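Zein launches kitchen sponge refill and return scheme in Flosport

FLOSPORT, 1 Apr 2022 – Zein, the household cleaning goods supplier, has today opened a refill and return scheme for kitchen sponges at its two shops in Flosport and Soston. Customers will be able to buy two-layer washing-up sponges singly and without packaging, and to hand back worn ones for sorting at the company's depot in Flostidbridge.

The scheme follows a trial held last September, in which 58 households in Flosport agreed to use the same type of sponge for nine weeks and to keep a short diary of how it was used, rinsed and stored. The diaries were read by Zein's product team over the winter, and changes to both the sponge and the advice given with it were agreed before the start of this year.

Under the new arrangements, sponges are kept in open bins beside the washing-up brushes and cloths. Customers may take as many or as few as they wish and pay at the till in the ordinary way. No membership is required. A covered return box stands next to the bins in each shop, and is emptied by staff at the close of business.

Pravesh Rampersad, Head of Household Goods at Zein, said:

"The washing-up sponge is one of the most heavily used things in any kitchen, and it is usually bought in a hurry, in a pack of several, wrapped in film. Many of the people who took part in our trial told us that they had never chosen a sponge in their lives. They had simply picked up whatever was nearest. We wanted to give customers the chance to look at one properly, press it, bend it and decide whether it suits the work they have in mind."

The design remains a familiar one: a soft foam body for glasses, plates and wiping down, joined to a green scouring layer for pans and baking trays. Households in the trial were asked to report on how well the two layers stayed together when the sponge was folded, as it often is when cleaning the inside of a narrow glass or the corner of a roasting tin.
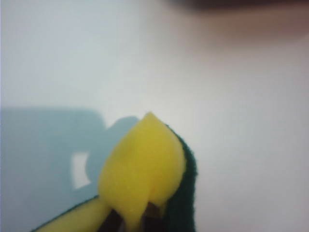 Folding was mentioned in the diaries more often than the company had expected. Some users doubled the sponge over with the foam outwards, so that a soft edge could be pushed into jugs and flasks. Others squeezed it into a point to reach the rim of a tap or the groove around a draining board. Several wrote that they had given up on earlier sponges when the scouring layer began to lift at one end, even though the foam was still in good condition.

As a result, Zein has asked its supplier to bond the two layers across the whole of their surface, including the edges, and to use a foam that springs back more readily after being pinched. The new sponge is otherwise the same size as the one it replaces and will fit existing sink tidies and holders.

Colour was also discussed. A small number of households asked for a choice of shades, so that one sponge could be kept for dishes and another for worktops. Zein has decided to keep to yellow and green for the time being, and will instead offer a plain cotton loop which can be tied to a hook or holder to mark a sponge for a particular use. The loops are available at the till free of charge.

Used sponges placed in the return box will be taken to Flostidbridge once a fortnight. There they will be checked by hand. Those which are still firm will be washed and passed to Zein's own workshop for use in cleaning tools, crates and delivery trolleys. The remainder will be held in store while the company completes its talks with a recycling contractor. Zein wishes to be clear that these talks have not yet finished, and that it is making no claim at this stage as to how much of the material will be recovered.

Yakubu Chukwu, Manager of the Flostidbridge depot, said:

"We have set aside a bench and a row of crates for the returns, and my colleagues have been practising on the sponges that came back from the trial. It is quite plain work. You feel the foam, you look at the scouring side and you run a thumb along the join. We ask only that customers rinse their sponges and let them dry before bringing them in. A bag of wet sponges is not pleasant for anybody to open."

Customers are asked to note the following:

Sponges of any make may be returned, provided that they have been used for washing up or general kitchen cleaning.

Sponges used with paint, oil, garden chemicals or drain cleaner cannot be accepted.

Metal scourers, cloths and brushes should not be placed in the return box.

Sponges should be rinsed, squeezed out and left to dry before they are returned.

A printed leaflet on the care of kitchen sponges is available in both shops. It draws on the trial diaries and covers rinsing after use, standing the sponge on its edge to drain, and moving an older sponge on from dishes to floors and bins. The leaflet also lists surfaces on which the scouring side should not be used, among them non-stick pans, polished steel and painted cupboard doors.

The scheme will run in its present form until the end of September, when the company will review the number of sponges sold and returned. Should the results be satisfactory, Zein intends to add washing-up brushes with replaceable heads to the same display. The Soston shop has already cleared shelf space for this purpose.

Mr Rampersad added:

"We are grateful to the Flosport households who kept their diaries so patiently. Some of them sent us pages on the subject of a single sponge – one even included drawings – and we have read every word. I hope they will see their comments reflected in what is now on sale."

ENDS

Notes to editors

Zein supplies cleaning goods, brushes, cloths and storage items for the home through its shops in Flosport and Soston. Its depot is in Flostidbridge.

The trial diaries were completed by hand and have been kept without names or addresses. Extracts may be requested by journalists in writing.

Requests for interviews with Mr Rampersad or Mr Chukwu should be made to the Zein press office. Visits to the sorting bench at Flostidbridge can be arranged with notice – visitors are asked to wear flat, closed shoes.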